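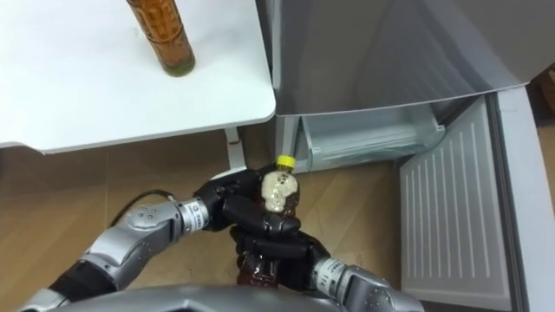 **Freezer drawers icing up, is it the seal or is it me?**

**mossbank_65** wrote:

Third time this summer I've had to chip the bottom drawer loose with a wooden spoon. It's the fridge that came with my rental in Gatton, fridge on top and freezer underneath. The ice builds up at the back of the lowest drawer and then the whole thing welds itself in place. I lost a bag of blueberries to it in July and I'm still a little bitter (they were the good ones from the farm stand!).

The landlord says I leave the door open too long. I live alone and mostly eat toast. Any ideas before I call him again?

**kettlecorn** wrote:

Seal. Do the dollar bill test: shut the door on a bill and tug. If it slides right out anywhere along the edge, your gasket is done. Mine was loose only at the bottom corner on the hinge side, so go all the way around.

**pine_and_dandy** wrote:

I don't agree that it's automatically the seal. We had the same thing in our old place in Inskip and I bought a new gasket, spent a whole evening with a hair dryer getting it to sit flat, and had ice again in two weeks. Turned out to be the drain hole, plugged solid with what I think was a pea. Warm water and a turkey baster, done.
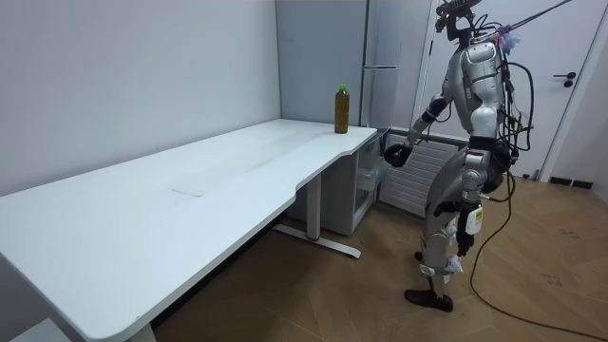

Anyway, pull the drawers all the way out before you do any of it, and put towels down. More towels than you think. I had water under the stove.

**kettlecorn** wrote:

Sure, but a drain hole only matters if it's a frost-free model. A lot of rentals have the cheap manual kind and those just ice up, period. You defrost them twice a year and get on with your life.

**mossbank_65** wrote:

OK, did the dollar test. It holds everywhere except a spot near the top where it's kind of a lazy hold? Like I can pull it but it doesn't want to go. And how do I tell if it's frost-free? The sticker inside is rubbed off except for 1063, which could be anything.

**pine_and_dandy** wrote:

Lazy hold is fine, mine does that. If you see bare coils or frost on the actual walls, it's manual. If the walls are smooth plastic with little vents, frost-free, and I'm right about the pea.

**garagecat19** wrote:

Don't use a spoon, please. My brother-in-law went at his with a screwdriver and that was the end of that freezer. Bowl of hot water on a towel, door shut, wait 20 minutes, swap it out.

**mossbank_65** wrote:

Smooth walls, vents. Going to borrow a turkey baster from downstairs. Will report back.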